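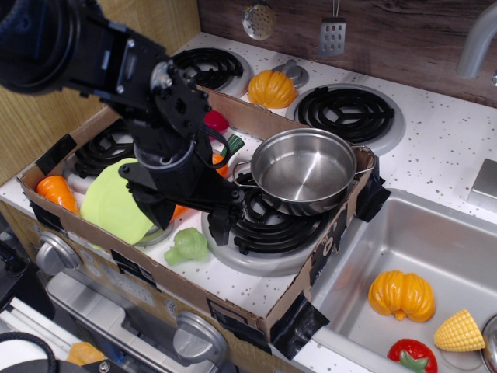
How many demonstrations should be recorded before the station is inspected again?
Inspect after every 68 episodes, and again whenever the operator changes.

Station Inspection Checklist: Toy Kitchen, Clevard Collection Line
June — by Noreen Tanoli

Search this site Go

Scope: teleoperated pick-and-place episodes for the Bandorden task set. Running total at time of inspection: 1,219 episodes, 260 of them on pot tasks.

1. Arm mount and wrist bracket
Check all bracket screws by hand with the arm powered down.
Comment: Pass. Screws marked with paint pen at the last inspection; marks still line up.

2. Cable routing
Cable must follow the arm through full travel without pulling tight. Floor cable stays coiled.
Comment: Pass. Recheck at full left reach.

3. Emergency stop
Press once with the arm idle and once in slow motion.
Comment: Pass, both presses.

4. Cardboard box on stovetop
Tape must hold at corners and edges. Replace any strip that lifts.
Comment: Pass with note. A loose strip can snag a fingertip and spoil the episode. Keep spare black tape at the station.

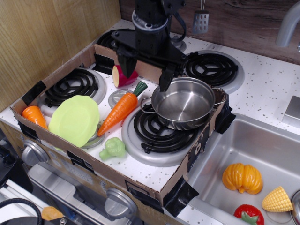
5. Gripper height limit
Lower software limit must stop the fingers short of the burners. Test with the gripper open, then closed.
Comment: Fail on first test, closed position. Limit raised 4 mm and retested. Pass.

6. Pot
Handles move freely, no sharp wire ends. Pot starts each pot-task episode on a burner.
Comment: Pass.

7. Toy food
Discard cracked pieces. Shuffle starting positions between episodes — the Jaunzems model overfit to fixed layouts in the earlier set.
Comment: Pass. Carrot, broccoli, corn and pumpkin all fit for use.

8. Sink
No water in the basin at any time. Food left there as distractors is allowed if logged.
Comment: Pass. Log field was blank in two episodes; corrected.

9. Episode labels
Task text must match what was done. Failed grasps are kept and tagged, never deleted.
Comment: Open. Harkville reviewers want a separate tag for dropped objects. Pending.

Result: cleared for collection. Item 9 carried forward.

Contact | Copyright Clevard | Back to top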